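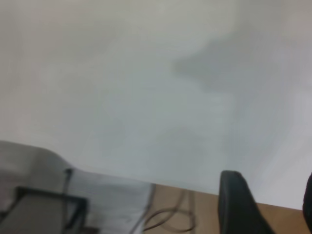

Aishwarya Devadiga
Transit columnist, Flulton Neighbors Newsletter

Last updated: Wednesday, 4:40 p.m.

Search the newsletter Enter keyword Go

The 681 is changing in August, what to know

Quick one this month, I have to get this in before the print deadline and I'm typing half of it at the bus stop. The 681 gets its new route in August. The flyer in the shelters is hard to read and leaves out the things people keep asking me, so I went through the long version of the schedule and wrote down what matters for us.

First the route. Right now the 681 comes down Mill, loops behind the high school, sits there forever, then goes out to the hospital. The loop is going away. The bus will stay on Mill all the way to Pranorau Road and turn there. So if you get on at the high school back gate, your stop is gone. Walk out to Mill and use the one in front of Ng Hardware. There's a bench there, no shelter yet. The shelter is "planned" and I have no date for it, I asked.

Saves time for anyone going end to end. Doesn't save any time for the kids in band who carry a tuba to the back gate. Nabila Saber has two of those (kids, not tubas) and wrote me a long email about it, most of which I agree with. It's 600 feet from the back gate to the new stop. Fine in September. Less fine in sleet with a cello. If the school opens the side path in the mornings it's a lot shorter, and that's a question for the school office, not the bus people. Nabila has already called them. More calls would help.

Early bus. The first one out moves up, it will leave the depot end before 6 a.m. on weekdays for the hospital day shift. Good news, people have been asking for that for years. Check the printed time at your own stop though, the times in the flyer are only for the big stops and you have to guess at the ones in between. Don't guess. I guessed last spring when they moved the winter times and stood on Mill watching the back of it go up the hill.

Evenings are worse. The last bus back from the hospital stays where it was, but the one before it is cut. Which means if you miss the one after dinner you're waiting for the very last one of the night. Anyone on second shift, please write in about this. It's the part I think they could still be talked out of. They look at the rider numbers on that trip and the numbers are low, but the people on it don't have another way home.

Weekends – Saturday stays the same. Sunday gets two more trips in the afternoon. I was surprised too.

Fares. No change in the price. What changes is that paper transfers end. If you switch to the crosstown you need the Zilia card, or you pay twice. The card is free if you pick it up at the library desk or the pharmacy counter, you just have to put money on it, and the smallest amount is $2. You can load it with cash at either place. You don't need a phone for any of it, whatever the ad on the side of the bus says. Seniors and students need the other version of the card, with the photo, and for that one you have to go downtown with ID. The library is trying to get them to come out and do photos here for one afternoon. I'll put it in the next issue if it happens.

Old paper transfer books: spend them. They won't be refunded. I know a few of you have a drawer full.

Bikes are still fine on the front rack. Strollers still have to be folded if it's crowded, driver's call. Somebody asked if the new route means the new buses. No. Same buses, same broken bell cord on the left side. Pull the one on the right.

The 300 is not changing. I've had four messages about this now. There is a map going around online that shows the 300 skipping Flulton altogether, and that map is from an old proposal that got dropped. The 300 still stops at the post office and still runs late on Fridays. If you see someone sharing the map, tell them nicely.

How to comment. There's a form on the transit website, under "Service Changes," way down the page. It times out if you leave it open, so write your comment someplace else first and paste it in. Or mail a letter, they do read them and I'm told letters get put in the meeting packet where the board can see them. Name your stop and the time you ride. "I take the 6:15 home from the hospital" gets farther then "this is terrible," even if it is terrible.

There's also a box on the library desk if you'd rather leave a note with me. I'll type them up and send them all in together before the end of the month. Please print clearly. Last time there was a very strong one, two full pages, and I could not read the name of the stop.

Riding along: I'm going to take the new route the first morning, from Mill and Pranorau out to the hospital and back, mostly to time it. Anybody who wants to come is welcome, bring coffee. It'd be good to have a few people who haven't riden it before, they notice what the signs don't tell you.

Corrections from last month, the crosstown does stop at the clinic, I left it off the list. Sorry. And the lost umbrella has been claimed, the green gloves have not.

Get the Flulton Neighbors Newsletter in your inbox. Enter your email address Subscribe

This site uses cookies to remember your settings. Accept Manage preferences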